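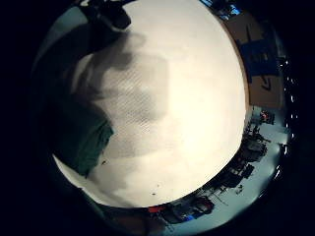
White surface with the shadow of a hand; a few dark specks toward the bottom.

Workshop notebook, Dultar Paper and Binding Workshop
February, entry begun 9:15 a.m.
Subject: starch paste for lining the Ochoa survey maps

The second batch of wheat starch paste was prepared this morning to replace the first, which had thinned in storage and was discarded. Starch and filtered water were combined in the small pan at one part to five by volume and left to soak before heating. The mixture was stirred without a break until it turned translucent and began to pull from the sides of the pan. Heat was then reduced and cooking continued for 28 minutes. The earlier batch had been given 15, and the shorter time is the most likely cause of the trouble.

The paste was cooled under a covered bowl, then passed twice through the horsehair strainer. The first pass left a number of small lumps. The second left none that could be felt between the fingers. A portion was let down with water to the weight of thin cream for lining; the remainder is being kept stiff for hinges and corner repairs.

Test strips were cut from the Vollia lining paper, with the grain marked in pencil on each. Strips pasted along the grain stayed flat. Strips pasted across it curled at both ends and had to be dampened again. All linings in this project are therefore to be cut with the grain running parallel to that of the map, including the narrow pieces, for which this was not previously required.
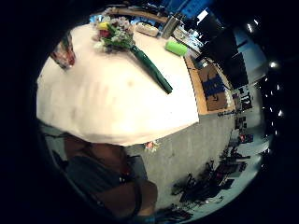 How long may the thinned paste be kept once it has been let down?

It should be used the same day. The stiff paste may be held in the cold cupboard until Sunday, with the lid on, and strained again before use.

One matter is left over from the previous entry. The blotters supplied with the Sarnovik press are too smooth on one side and leave a faint shine on soft paper. They have been moved to the lower shelf and labeled for use with boards only. The older felts have been brought back for the maps. Two of them are worn through at the corners and should be trimmed before the next pressing.

Map 13 was lined after lunch. It had an old tape repair along the center fold, and the stain beneath was lighter than expected -- no treatment was attempted. The lining went down in one pass, working outward from the middle with the wide brush. A pocket of air near the title block was lifted and laid again. The sheet is now between felts under light weight, with the first change of felts due at 4:30 p.m.
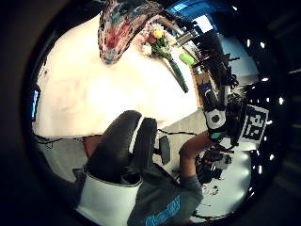
L. Sarnovik
Senior Technician, Paper and Binding

Additional notes, late afternoon. The felts were changed on time and the map is lying flat. The title block shows no further lifting. The left margin remains slightly cool to the touch and has been given fresh felts.

Stock of Vollia paper stands at 270 sheets. This is sufficient for the maps but may not cover the index volumes, and a further order should be placed before those are taken apart. The wide brush is shedding; please use the one with the dark handle until a replacement arrives.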